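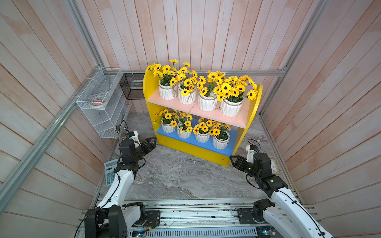

3.2 The student sessions
The Pratholm course gave each pair of students six turns at the shelf task, and we were glad to see how readily they took to it. Evanthia Tzavaras, who taught the practical half, asked them to keep written notes as they went along. 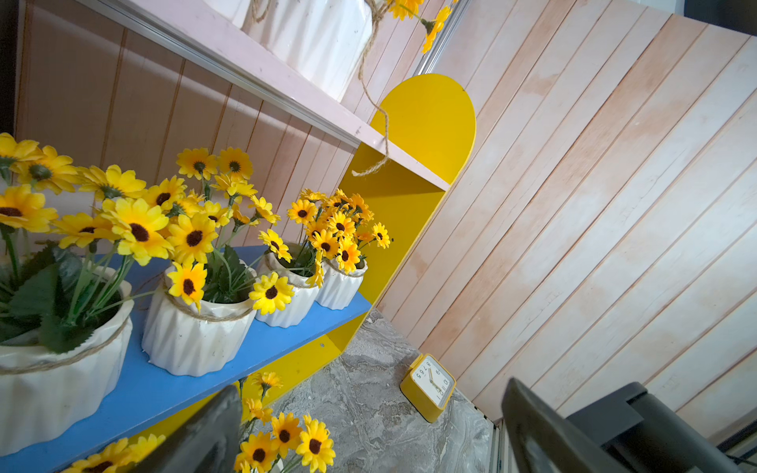

Figure 2. The potted flowers on the two-level shelf, from a fixed camera beside or above the cell and from the wrist.
Their notes were a real pleasure to read, and we return to them in Section 4.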